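Handheld Collection Practice > Procedures and Review > Fingertip inspection before a session: proposed wording

zdemchenko
Section 4 of the Vetmont site procedure is due for revision in October. The current text requires operators to "check the gripper" before recording. Two sites have interpreted this differently, and I propose the following replacement:

4.1 Before the first recording, the operator shall open the fingers fully over a clear area of table and inspect both tips for wear, loose fibers and debris.
4.2 The operator shall record one view with nothing between the fingers.
4.3 The inspection shall be repeated after every 90 recordings.

Comments are requested on 4.3 in particular. 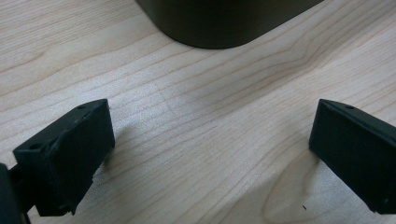 Open-finger view under 4.2, nothing held. Note the fiber at the left fingertip.

Edges such as the worn one on the left finger would be noted under 4.1. They would not by themselves stop a session.

s.bainbridge
I support 4.1 and 4.2. I do not support 4.3 as written. An interval of 90 is too long for any task in which the fingers touch the table. Our group at Wendt inspects after every 15 recordings, and the check has not been a burden on operators.

hmanriquez
I must disagree with Ms. Bainbridge. A fixed interval of 15 would interrupt long tasks, and operators would begin to sign the sheet without looking. I reviewed 23 sheets last quarter and found 11 with identical handwriting and identical times down the whole column. A shorter interval would produce more of the same.

s.bainbridge
That is a supervision matter and should be raised with the site lead. The interval should be set by the condition of the fingers.

abilyk_ikham
May I ask for clarification of "clear area" in 4.1? In the view posted there is a dark object on the table just beyond the fingers. Is this acceptable, or must the table be bare?

zdemchenko
It is acceptable. The requirement concerns the space between and beneath the tips. I will amend the wording to "an area of table clear of objects between and beneath the fingertips."

abilyk_ikham
Thank you. With that change I have no objection to 4.1.

s_pylypenko
Please also define who may remove a fiber. Under the Kidetti procedure the operator may do so by hand with the tool powered off, and must then repeat the view in 4.2. Replacement of a finger is reserved to the technician.

zdemchenko
Agreed. This will be added as 4.4. The interval in 4.3 remains open, and I would ask both parties to submit proposed text before the revision closes.

hmanriquez
I will submit text that ties the inspection to each change of task, with 90 as the upper limit.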